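Minutes of the meeting on gripper faults, Bretitz workshop
Date: 2022-08-05
Present: Eckhard Wendt (chair), Rosemarie Petersen (minutes), the handling team, one guest from Diekmann

1. Minutes of the last meeting
Accepted without changes. The open point from February about the spare pads is moved to item 3.

2. Dropped sheet on the Dendine task
Mr. Wendt reported on the fault. In the acrylic handling task, the sheet slipped out of the gripper in 4 of 130 runs. In the last of these the sheet fell to the floor and a corner broke off. No person was hurt, but a colleague was standing near the table without safety glasses. The event is written in the safety book.

The log shows that the fingers reported "closed" each time, although the pads did not have full contact with the sheet. The software takes the finger position as proof of a grip. Mrs. Petersen said that this is the main fault in her opinion, and the pads come second. 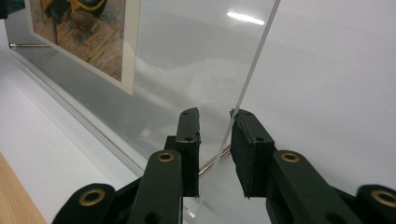

The guest from Diekmann asked if clear sheets are a special problem. Mr. Wendt answered that the edge is hard to find for the vision part, and therefore the gripper sometimes closes too near to the border. It was discussed for a long time whether to put tape on the edge. Droranport does not want tape on the display parts, so this was refused.

3. Pads
Wear of the pads is now checked only when somebody thinks of it. Mrs. Petersen proposed a change after every 55 runs. Mr. Wendt finds this too often, but agreed to try it until the next meeting. Spare pads will be ordered from Diekmann.

4. Decisions
Safety glasses are required for everybody at the table, also visitors.
No runs with acrylic sheets until the grip check is changed (Wendt).
The logs of all 197 earlier runs with other materials will be searched for the same fault (Petersen).

5. Other
The key for the pad cabinet is still missing. Whoever has it, please bring it to Mrs. Petersen.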